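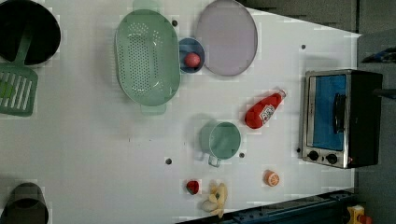 Push notifications arrive late or not at all on some Android phones

Posted by Lumbao, May 18, 2025

Hello to everybody. I have a small recipe and shopping list app which I released in December. When one person in a household adds an item to the list, the other people should receive a push notification. On iPhone it works well. On Android I have complaints from users that the notification comes only when they open the app, sometimes 3 hours later.

The app has 1050 installs, so it is not big, but the complaints are always the same and my rating is going down. I tested on my own two phones and I cannot repeat the problem. The server log says that every message was accepted by the push service without error.

I send the messages as data messages with normal priority, and the app builds the notification by itself in the background. I do it this way so I can group several items in one notification and choose the colour by list. Is it the phone maker who kills my app, or is it my mistake? I would prefer not to ask users to change their battery settings, they are not technical people.

Thank you in advance, and sorry if my English is not perfect.

Furkard

Probably both. Start with your part, because it is easier to fix.

A data message with normal priority can be held back when the phone is in Doze mode. This means the screen is off and the phone has been lying still for a while. The push service will accept it, so your log looks fine, but the phone receives it in the next maintenance window or when somebody wakes up the screen. Your test phones are probably plugged in to the computer, and then Doze does not start. Unplug one, leave it on a desk overnight and send a message in the morning. You can also force idle mode with adb:

adb shell dumpsys deviceidle force-idle

When you finish, run the same command with unforce in place of force-idle.

For messages the user will see straight away, set the priority to high. Please do it only for those. If you send high priority messages and no notification is shown, the system can start to treat them as normal ones, and you are back at the beginning.

I would also consider sending a notification message and leaving the grouping for later. In this case the system shows it when your app is in the background, and your code does not need to run. You lose some control over grouping, but you can still set the colour and the channel from the server.

One more thing to check: from Android 13 the user must allow notifications. If you never ask for this permission, a new install will show nothing. It doesn't explain the late ones, but it could explain the "not at all" ones.

Zoltthorpe

same problem here, its the phone brands. tell them to turn off battery optimisation for the app and lock it in recent apps. worked for 8 of my 11 testers, the others gave up

Lumbao

Thank you both. I tried the adb command and now I can see the delay on my own phone, so I was also guilty. With high priority the message comes in a few seconds, even in idle mode. I did not ask for the permission in the correct place either. I will put both changes in the next version and write again if the complaints continue.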